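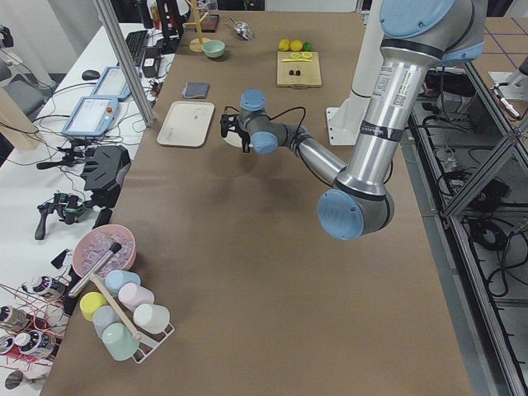

What happens if you hold back whole layouts instead of single runs? I'd want that number before I believed the 70.

(comment left under the question, 2 replies hidden)

Imitation policy does well on held-out runs, falls over when the table is laid out again

Posted in Robots and Automation, Drandora board

We're training two arms from demonstrations on a drinks and garnish task. The objects are a tray, a folded cloth, bowls, a plate, a cutting board with fruit on it, ice, and cups on a rack. A person drives the arms through the task and Bredetti logs joint positions, gripper state and the camera views. The policy is plain behaviour cloning, with a small conv net on the images and joint state added before the last layers.

We have 209 demonstrations across 26 table layouts. A layout here means we clear the table and set it out again by hand. We hold back one demo in ten at random and the action error on those is low. On the real arms we did 102 test runs and 70 finished the task. Nearly all of those tests were on layouts that also appear in training.

Last week I laid the table out fresh and the pick at the cutting board mostly failed. The arm went to a spot a few centimetres off and closed on air. Same objects, same lights. Is this just too little data, or is the method wrong somewhere? I'd like to fix it before we collect more in February.

Edit: the cutting board and the plate both shift between layouts. The arm bases are bolted down and don't.

3 answers, sorted by votes
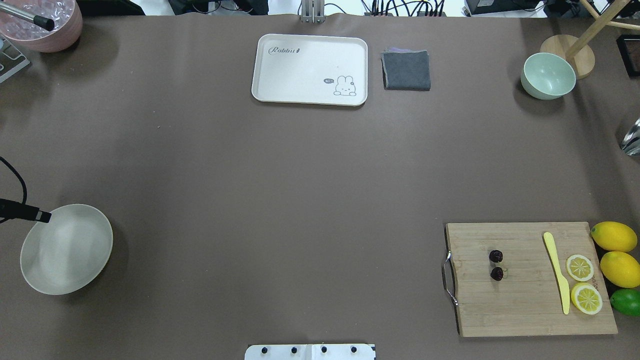
Plondunden
Answered 2019-08-19, edited once

Your split is the first problem. With 209 demos over 26 layouts you have eight or so per layout, so a random one in ten nearly always has a sibling in training. The net can recognise the layout and replay the average path for it. Low error on that test set tells you very little.

Split by layout. Pick five layouts, take every demo from them out of training, and retrain. I expect the error to jump. Report that figure, and keep the 70 out of 102 separate with a note saying the layouts were seen.

Then try these, in this order:

Drop the joint state input and retrain. In a lot of cloning work the net leans on joint state because it predicts the next action so well, and the image gets ignored. If the new-layout picks improve without it, you've found most of the trouble. You can put it back later with heavy dropout.

Look at where the gripper closes on failed runs. If it keeps closing at the board position from one of the training layouts, that's memorising. If the misses are scattered, look at image resolution and calibration.

Check the view from above the table separately from the fixed side view. Small fruit covers few pixels in a wide shot. Crop before you downsize. We lost a month to that.

For February I'd do fewer demos per layout and a lot more layouts. Two or three each is plenty.

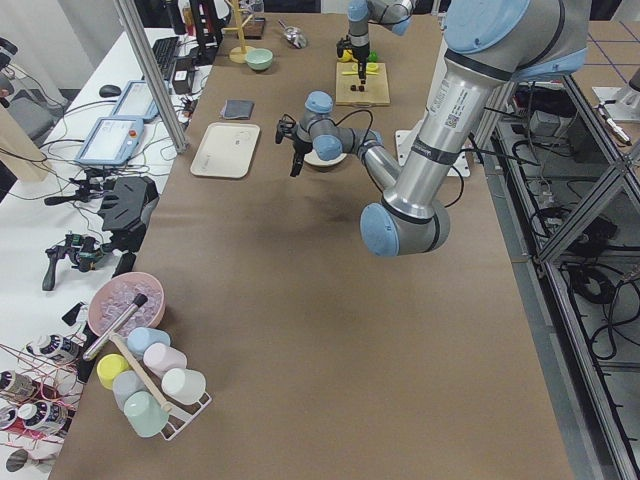

Second answer, from Kashyap

Agree with the split by layout. One more thing. When two arms share a table, the second arm can block a camera's view of the board at the moment you need it. If your demonstrators always moved the arms in the same order, the net may be using the other arm as a clock. Mix up the order in the new demos.

Also log the failed runs. Most people delete them and then can't answer your question.

Third answer, guest

just get more data, worked for us

Comment on this answer: More of the same layouts won't help, see the top one.

Comment from the original poster: Redid the split with five layouts out. Error on the held-out set is more than double what I had. Running it without joint state now, will post the pick results when the tests are done.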